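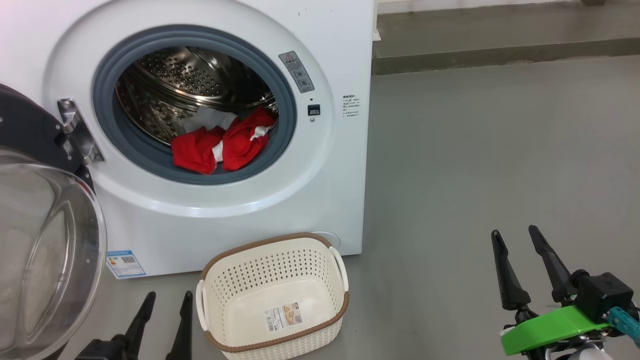
Hallo Pirjo, hallo zusammen,

was für eine schöne Frage, darüber könnte ich stundenlang schreiben! Krapp ist bei Wolle wirklich dankbar, aber bei Baumwolle steht und fällt alles mit der Beize. Ich nehme inzwischen Alaun nach einer Vorbehandlung mit Tannin und lasse den Stoff danach eine ganze Nacht liegen. Dann erst kommt das Farbbad, langsam erwärmt und nie über 70 Grad, sonst kippt der Ton ins Braune. Und bitte nicht gleich in die Maschine damit! Etwas Weißes neben knallroten Sachen in der Trommel, wie auf dem Foto, das würde ich mit frisch Gefärbtem nie riskieren – erst von Hand spülen, bis das Wasser klar bleibt.

Pirjo Kemppainen schrieb am Sonntag:
> Ich habe 600 Gramm Krappwurzel aus dem Garten in
> Prondale getrocknet und möchte damit Baumwolle
> färben. Reicht das für 1.000 Gramm Stoff? Und muss
> ich die Wurzeln mahlen oder genügt Kleinschneiden?

Zur Menge: Für ein sattes Rot wird es knapp, für ein warmes Ziegelrot reicht es gut. Mahlen lohnt sich sehr, meine alte Kaffeemühle schafft das in kleinen Portionen. Das Bad hebst du am besten auf! Der zweite und dritte Zug geben so zarte Lachs- und Aprikosentöne, dass ich manchmal nur deswegen färbe. Wer hartes Wasser hat, ist bei Krapp übrigens im Vorteil, sonst hilft eine Prise Kreide.

Im November setze ich wieder ein großes Bad an und bringe die Proben zum Treffen mit. Hat jemand schon mal mit Labkraut verglichen?

Liebe Grüße
Aino Kiiskinen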